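Tollow Shared Workshop: Arm Build Course
Handout 4: Setting up the practice table in simulation
Morven Tosh, revised 2021-08-25

Bring the arm log from last session and a laptop with the simulator installed. If you are building at home, the steps are the same, but use your own table measurements in the settings file.

1. Load the scene

Open the Kurlow project folder and start the dining room scene. Leave the light settings as they come. The first load is slow on older machines, so let it finish before you touch the camera.

Check that your table matches the one printed in this handout. The toaster oven stands near the far left end, the book lies flat towards the middle with the statuette in front of it, and the teal bottle is over to the right. If anything has fallen over, reset the scene and load it again.

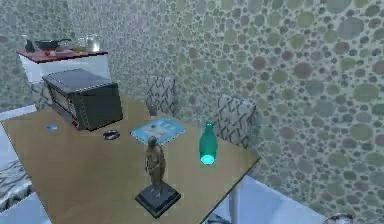 2. Choose your targets

Pick 2 objects for your first run. The bottle and the book make a sensible pair, one standing and one flat. Leave the small blue card until your gripper settings are sorted out. The statuette is the tallest thing on the table, so set the travel height to clear it before you plan any move across.

3. Run and record

Set the step limit to 2,000 and save the log under your own name. Write down the joint at fault if a run stops early. My last run on the Salgado controller finished at step 1,876 with the wrist joint lagging.

4. Before next session

Print the Gratarton wrist bracket and clean up the screw holes. Don't glue anything yet. We fit the motors next time, and the cable has to go through first.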